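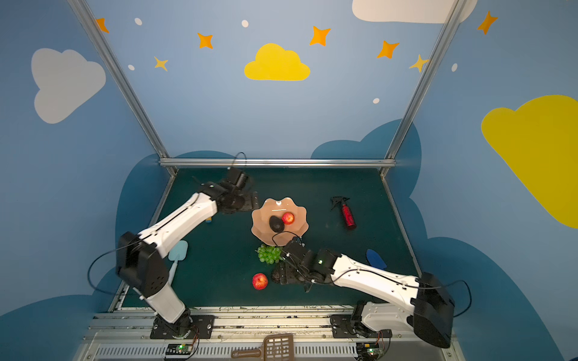

Figure 1. Two-arm bench cell with both arms mounted on one aluminum rail.

Unit 3: Planning and budgeting for a bench robot cell
Notes by Touran Kazemi. Updated 2020-09-02.

Most first budgets for a cell like this list the arms and stop there. Go over Figure 1 with your costing sheet beside you and find a line for each thing you would have to buy, cut or bolt on. The arms and grippers are easy. The rail, the mounting plates, the posts and crossbar, the circuit boards with their wiring and the painted backdrop each need a line too.

Cost categories for the assignment

Arms and grippers. Get written quotes for two arms from the same supplier. Ask whether the gripper is included and what a spare costs.

Frame and rail. Aluminum rail is sold by length, and cutting is often charged separately. For the class exercise, use the Gotden price of $590 for rail and plates together.

Electronics and cable. Allow $900. Cables have to loop clear of the elbows through the full reach, so measure with the arm extended before you order.

Work surface. Tabletops get scuffed, especially along the front edge. Treat the top as a replacement item and put it in the yearly running cost, not the purchase cost.

Task objects. Bowls, spatulas, a spray bottle, grapes, apples, avocados. These are cheap, but fresh produce has to be bought again and again. Put it under consumables with a weekly amount.

Contingency. Add 30 per cent to the subtotal before tax. Farhad Shirazi's group used a lower figure in May and had to go back for a second approval.

Lead times

Order in this sequence: arms, rail, electronics, everything else. If the arms are delayed you can still build the frame, provided you have the bolt pattern for the base plates. Ask for the drawing when you ask for the quote.

To hand in

One costing sheet, one page of assumptions, and quotes from 3 suppliers for the arms. Trunisine and Alipour both answer student requests. State the currency on every quote and show freight on its own line.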